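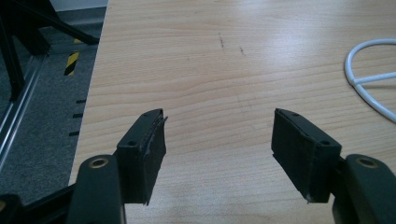
Tables and desks FAQ - Vutargate shared workroom

Last updated 7th September. Quick answers, will tidy this up when there's time. If yours isn't on the list ask Adeel Mirani at the desk or ring extension 2317.

Can I book one particular table?

Yes. Put the table name in the notes box when you book. Korwood is the long one by the window, Clutia is the pair near the sink, Delacroix is the big square one at the back. No note, you get whichever is free.

What are the tops made of?

Pale wood veneer on all of them. Looks tough, isn't that tough. The veneer is thin so it can't be sanded back more than once, if that.

There are marks on my table already. Do I get charged?

No. Small dark scuffs and scribbly marks are on a few of the tops and we know about them. New ones, just tell us before you go. We only charge for burns, deep cuts and glue left to set.

How do I get a mark off?

Damp cloth first, then dry cloth, going along the grain. Still there? Tiny bit of washing-up liquid in warm water. Still there after that, leave it alone and tell the desk. No scourers. No bleach. No nail varnish remover, somebody tried that in December and we had to have the whole top redone.

What about pencil?

White rubber, lightly. Not the pink ones, they smear.

Can I use a craft knife?

On a cutting mat, yes. Mats are in the tall cupboard, second shelf, please put them back flat or they curl. Never straight on the wood, not even for one quick cut.

Paint, ink, glue?

Fine with a cover down. Oilcloth covers on the hooks behind the door. Newspaper isn't enough, it soaks through and the print comes off on the veneer.

Hot drinks?

Yes, on a coaster. Lids please if you're on Korwood, it isn't quite level and mugs creep.

What do I do with cables?

Your own: take them home. Ours: coil loosely, don't wrap them tight round your hand, and leave them on the table at the side so we can see what's been used. We check them and put them away at closing. Don't plug one extension lead into another. Don't run anything accross the walkway.

I left a charger behind, have you got it?

Probably. White cables all look the same so we need to know the length and what's on each end. A bit of coloured tape with your initials helps no end. Kept for 62 days and then they go in the spares box.

How much weight will a table take?

Normal work stuff, no problem. Sewing machines, printers, boxes of paper all OK. Don't sit or stand on them. If you've got something really heavy ring first and we'll put you on Delacroix, it has the extra legs.

Can we move the tables together?

Clutia pair yes, lift don't drag, one person each end. The others stay where they are.

The light bounces off the top and I can't see my work

We get this one a lot, the overhead lights do catch the finish. Ask for a grey felt mat, or turn off the middle row of lights (the switch by the noticeboard, left hand one) if everyone else in there is happy.

Do I need to wipe down before I leave?

Yes please, five minutes before your slot ends. Cloths are in the blue bucket, used ones go in the bag underneath. Bin your offcuts, the floor counts as well.

What's the door code?

It's in your booking email. Changes every month so an old one won't work. Not in your inbox, look in junk.

Can I buy one of the tables?

Sorry no. We do get asked. When tops are replaced the old ones go on the board downstairs, usually up to 1175 mm long once the bad end is cut off, free to whoever can carry it.

Who do I tell if somethings broken?

Desk if we're open, repairs book if not. Write the table name and your booking number. "Wobbly table" on its own doesnt get us very far.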